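**FOR IMMEDIATE RELEASE**
March 8, 2026

# Skikville Clothing Swap Returns to the Villanueva Building With More Room and a Mending Corner

SKIKVILLE — The Skikville Clothing Swap is coming back this August, and it's going to be the biggest one yet! The swap will fill the whole ground floor of the Villanueva Building for 15 days, up from a single weekend last year, and everything on the racks will be free to take home.

The idea is the same as always. Bring clean clothes you no longer wear, hand them in at the door, and pick out something you like. You don't have to bring anything to join in, and there's no limit on how long you can browse. Last year 176 households took part, and the kids' section was picked clean before lunch on the first morning (we'll be putting out fresh stock every afternoon this time).

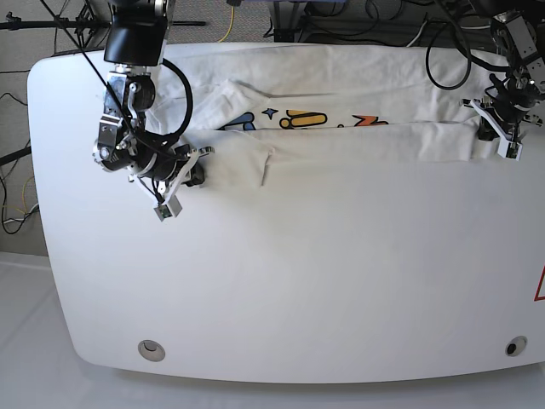 T-shirts, jeans, sweaters, school clothes and winter coats are all welcome. So are baby clothes in any size, which we never seem to have enough of. Please leave out underwear, swimwear and anything with a broken zipper, unless you plan to fix it yourself at the new mending corner.

And yes, the mending corner is new! Alomau, the sewing and alterations shop on Vilier Street, is lending its machines and its know-how for the full run. Visitors can sit down with a needle, learn to sew on a button or patch a knee, and walk out with the repair done. Thread, patches and a big tin of odd buttons will be on hand. Beginners are very welcome, and so are people who have been sewing for 50 years and just want company.

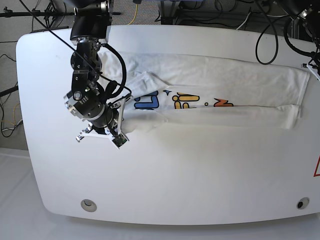

Clothes will be sorted by size first and by type second, a change that came straight from last year's comment cards. We got 34 of them, and 21 asked for exactly this. Fitting rooms will have full-length mirrors and better lighting, and there will be benches near the front for anyone who'd like to rest while the rest of the family keeps looking.

Early drop-off opens two weeks before the swap at the side entrance of the Villanueva Building. Bags should be small enough for one person to carry. Please check the pockets — last year we returned house keys, a library card and one very nice fountain pen.

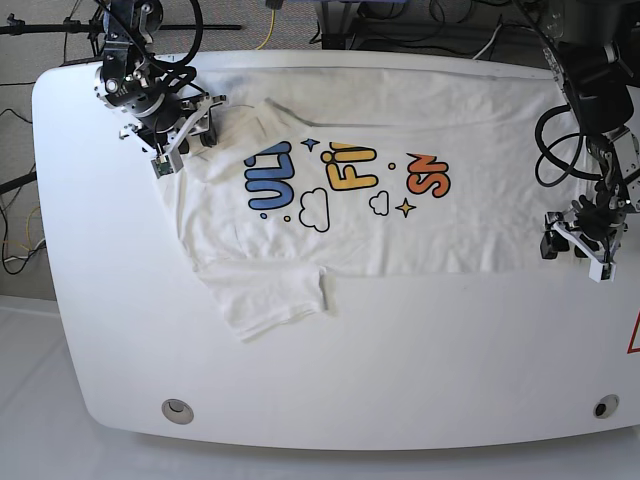 Anything still on the racks at the end will be boxed up by size and passed along to the Skikville school clothing closet. Items too worn to wear will go to Alomau's quilting class, where they'll be cut into squares for the fall project.

The building has step-free access from Vilier Street and bike racks in the rear courtyard. Opening hours and drop-off times will be posted at the front entrance in early summer.

**Press questions:** Skikville Clothing Swap, Villanueva Building, Vilier Street entrance, Skikville

###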